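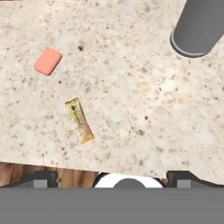
## Gripper face-off, simulator edition

I've spent most of June inside the simulator at Gener, pitting the Elletti two-finger gripper against the Bhat one, and I'm having way too much fun! Each gripper gets 700 tries on the same mix of small stuff, like a pink block on a granite counter. Bhat is ahead by 127 clean picks so far (I did not see that coming).
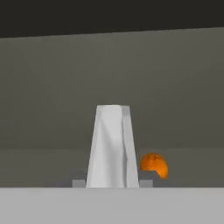
Round fruit is still my favorite test, and we've got three controllers left to try on it. The Flendeo one goes next, probably tonight if the render queue clears. Scores go up on the team page after that.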